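About Plultomis

Plultomis is a website about game shows. We cover American daytime and prime-time games, British teatime quizzes, and anything else with a host, a set and somebody standing behind a podium hoping for the best. Most of what we publish is history: how a format was put together, why it was changed, who wrote the questions, and what became of the tapes.

The site started as a list. Wojciech Witkowska was trying to work out which episodes of a few canceled 1970s games still existed, and he kept the results on a plain page with no pictures and a gray background. People wrote in with corrections. Some of them had home recordings. One had worked as a contestant coordinator and sent four pages of notes on how the screening tests were graded. The list became an episode guide, and the episode guide became the site you are reading now.

What we publish

The episode guide is still the largest part of the site. It has entries for 1435 broadcasts, each with the air date where we know it, the contestants' first names, the final scores and any rule changes that took effect that day. Where we have only a newspaper listing to go on, the entry says so.

Features run twice a month. These are longer pieces on a single subject – a bonus round that lasted one season, a theme tune with three different mixes, the switch from hand-turned letters to monitors. We pay for features and we edit them closely. If you want to pitch one, read a few first to see the length and the level of detail we look for.

The Pendari Index is our list of question writers and researchers, the people whose names went by in the credits at high speed. It has 600 names so far. Many of these people worked on five or six shows in a career and were never interviewed about any of them. We add to the index when we can confirm a credit from the broadcast itself or from two separate printed sources.
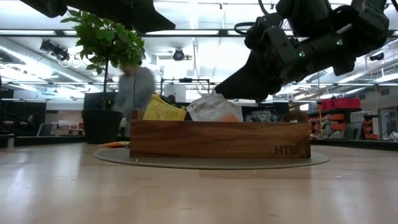
Wooden box with upright packets

How we work

Plultomis has two part-time editors and a group of regular contributors. Our office is one room above a print shop in Gorkcombe, and the paper collection is kept there as well. It includes contestant releases, ticket stubs, press kits, home board games and 100 bound volumes of television listings that came from the Krawczyk estate. The listings are not scanned. If you need something looked up, send us the show and the month and we will check it for you, usually within two weeks.

We do not host full episodes. We do not sell or trade recordings, and we can't put you in touch with collectors who do. Short clips appear in features when the writing depends on them.

Every article is checked by someone other than the writer before it goes up. When we get something wrong we fix the page and put a dated note at the bottom. Our longest correction note is on the history of the returning-champion limit, and we are still getting mail about it.

How we are paid for

Reader subscriptions cover most of our costs. We have 3000 paying subscribers, who get features a week early and a printed annual every April. The episode guide and the Pendari Index are free to everyone and will stay that way. We carry a small number of ads and do not take money from networks or production companies. Review copies of home games are accepted, and the review says when we were sent one.

Getting in touch

Corrections, pitches and lookup requests can all be sent through the contact form. Please put the name of the show in the subject line. If you appeared on a game show and remember your episode, we would like to hear from you, even if you lost in the first round. Former contestants have filled more gaps in the guide than any other source.

Visits to the paper collection are by appointment, mornings only. The stairs are steep and there is no elevator, so tell us in advance if that is a problem and we will bring the material down to you.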